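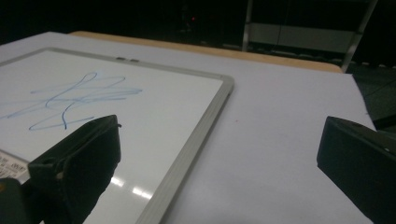

Yard signs come back from a campaign in worse shape than they went out, and most of the damage happens in the garage. Sort them as soon as they arrive, before anything is stacked. The work needs a long table and a place to keep the running list of addresses. A framed whiteboard does for the list, and it can lie flat on the table, on a white sheet, as the aluminum-framed one does in the photo. Write the street names on the left and the sign type on the right. Copy the list to paper at the end of each session.

Sorting

Make three piles: reusable, repairable, scrap. A reusable sign has flat faces, open flutes along the bottom edge and no tape. A repairable sign has one crushed corner or a split no longer than a hand. Everything else is scrap, including any sign where the ink has started to powder. Rub the darkest color with a dry thumb to check.

Signs that name an election date are scrap for the next race but still useful as stiffeners and shelf liners. Set them apart.

Cleaning corrugated plastic

Use lukewarm water, a few drops of dish soap and a soft car-wash sponge. Work along the flutes. Scouring pads leave a haze on the printed face that shows at night under headlights. Solvents are a gamble with screen-printed ink; if there is road tar, try vegetable oil first, then soap.

Stand washed signs on the short edge so the flutes drain. Water trapped inside grows algae, which shows green through a white background and cannot be reached with a brush. In Vundside, where the September batch was stored flat and damp, about a third had to be thrown out.

Straightening wire stakes

H-stakes bend at the lower crossbar. Clamp the crossbar in a bench vise between two scraps of pine and pull the leg back by hand. Do not hammer the weld. A stake that has been straightened twice will bend again in the same place, so cut it down for the smaller signs or put it in the metal recycling.

Sort stakes by wire thickness before bundling. Thin stakes hold in garden soil and lawns. Packed gravel needs the heavier ones, and a pilot hole made with a length of rebar. Bundle with a strip of inner tube — string slides off. Alternate the direction of each stake so the bundle lies flat.

Repairing a split

Close the split on a flat surface and tape the back only. Clear polypropylene packing tape holds for a season. Duct tape lets go in heat and leaves adhesive that collects grit. For a crushed corner, slide a bamboo skewer into each damaged flute and trim it flush with side cutters.

Grommets are worth adding to signs that will hang from a fence. Punch 2 inches in from each corner. Back each grommet with a washer if the road is windy.

Storage

Stand signs on edge, like records, on metal or wood shelving with a divider every foot. Stacked flat, the bottom signs take a permanent curve. A bay that holds 300 signs on edge will hold up to 330 if the faces are clean and no tape sticks out, but they are then hard to pull. Leave the space.

Keep them out of direct sun. Lay a scrap sign against any window side. Heat alone does little harm below attic temperatures.

Label the end of each bay with the office, the sign size and the type of stake. Masking tape dries out and drops; a paper tag on a wire loop does not. The Zasivville workroom uses numbers only, and the key has been lost at least once.

Loading a car

Put a bath towel under the first layer and load with the flutes running front to back. Stakes go in last, points toward the tailgate, with a piece of pool noodle over the ends. A mallet, work gloves and spare tags ride in the front seat.

Before putting signs back out, check the local rules on setback, size and how early they may go up. These differ between neighboring towns and get revised. Signs left in the right-of-way are usually pulled by the road crew, and the stakes seldom come back with them. Remove your own within 5 days of the vote even where more time is allowed.

Page last revised 11/11/19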